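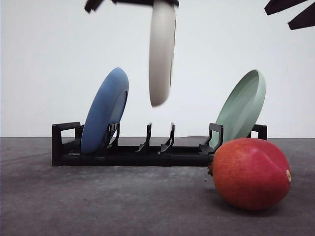

# Ridov low plate rack, black

I bought the Ridov rack in April to replace a chrome wire one that had started to rust at the welds. It has been next to my sink since then and gets used every day, mostly for dinner plates and the odd saucepan lid.

## Build

The rack is black plastic, long and low, with one base rail and upright prongs to hold plates on edge. There is a squared-off loop at each end, one smaller than the other. I pick it up by the loops when I wipe the counter and neither has cracked or bent. The plastic has a little give if you squeeze it. No rust, obviously, and limescale comes off with a rag and vinegar.

## How it holds plates

The dividers are not all alike. The left one has a small grooved face, the right one is wider and angled with a notch along the top, and the two in the middle are narrow and curved. A plate set between an end loop and its divider leans back a fair way. In the center slot my plates stand straighter.

The lean takes up room. Blue plate tipped one way, green plate tipped the other, and you have used most of the length. My plates have a deep rim, almost a shallow bowl, and they fit, but I wouldn't try real soup bowls. Marcus Mahmoud has the same rack and uses flat plates, and he says his sit more upright than mine.

Three plates is what I load at a time. That suits two people washing up after a meal. For a family of five it would be annoying.

## Drainage

No tray is included. Water runs straight off onto the counter, so you need a mat or a folded towel under it. I use a Skakach mat that I already had, and the rack is a bit longer than the mat. I would have paid more for a matching tray.

## Stability

With a plate at each end it stays put. With one heavy plate at one end it can slide on a wet counter. The base has no rubber feet. I stuck on some felt pads, which came off after 7 days, then clear silicone ones, which are still there.

## Price and verdict

I paid $24, and the store has it at $30 now. At the first price I was happy with it. At the second I would look at the Alcantara rack too - it comes with a tray, although it is deeper and would not fit behind my faucet.

Good for a small kitchen and a few plates. Mugs and silverware will need to go somewhere else.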